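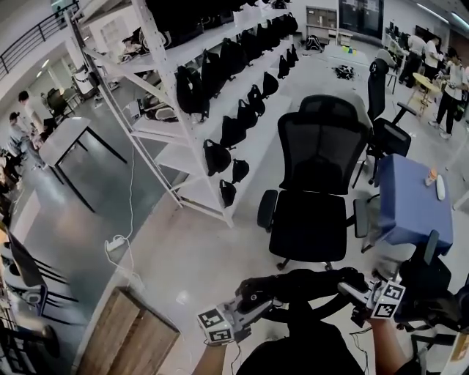
Hi, I'm Kenza, and I need two extra people in the bag room at Grovenent this January! You'd be hanging pouches, lining up backpacks and keeping the white shelves in order so we can find things again.
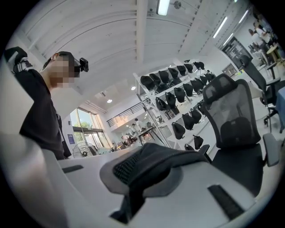 Mornings are quiet, afternoons get busy (the Mosbridge order alone is 471 bags). No experience needed, just comfy shoes.

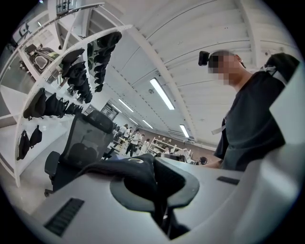

Shifts start at 8 a.m. Write to me or Jolien Aerts and tell us which hours suit you.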